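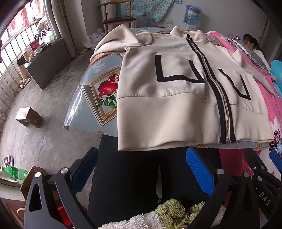 Helle Zip-Jacke, flach ausgelegt: So beginnt jede Faltmethode, auch die überschätzten.

Jacke mit Reißverschluss falten, ohne Falttrick-Theater

Im Netz kursieren Methoden, mit denen ein Kleiderschrank angeblich doppelt so viel fasst. Ich habe im Oktober mehrere davon probiert und glaube davon wenig. Eine Jacke mit Metallreißverschluss bleibt sperrig. Man kann sie aber so legen, dass sie sich im Fach nicht verzieht.

Reißverschluss ganz schließen. Die Jacke mit der Vorderseite nach oben auf den Tisch legen und mit der flachen Hand vom Kragen zum Bündchen streichen. Das Faltbrett von Markolier für 29 Euro können Sie sich sparen, bei mir rutschte der Stoff darauf ständig weg.

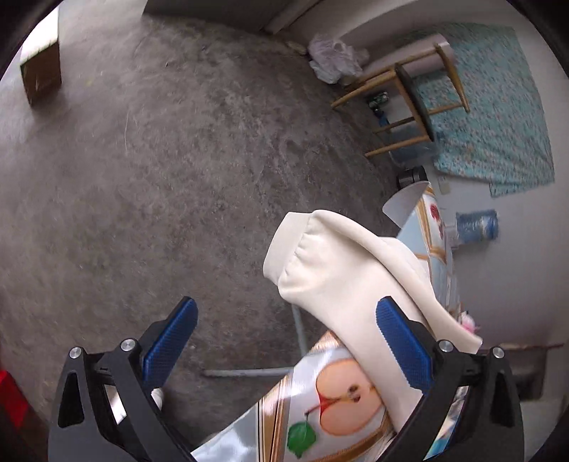
Stoffbeutel halte ich nur für die Reise für sinnvoll. Im Schrank sieht man nicht, was drin ist, und nach zwei Wochen sucht man doch wieder. Wer einen nimmt: fast 37 cm Breite sollten es bei einer Erwachsenenjacke schon sein.

Nun die Ärmel. Einen nach dem anderen seitlich am Körper entlang nach unten legen, ohne den Reißverschluss zu knicken.
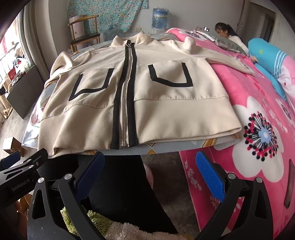

Foto: Redaktion Cevby

Danach beide Seiten bis knapp an den Reißverschluss einschlagen, das Bündchen bis zur Brusttasche hochklappen, einmal nachfassen. Rollen geht auch, hinterlässt bei mir aber Wellen in der Zahnreihe.

Flecken vorher behandeln. Gefaltet werden sie nicht besser.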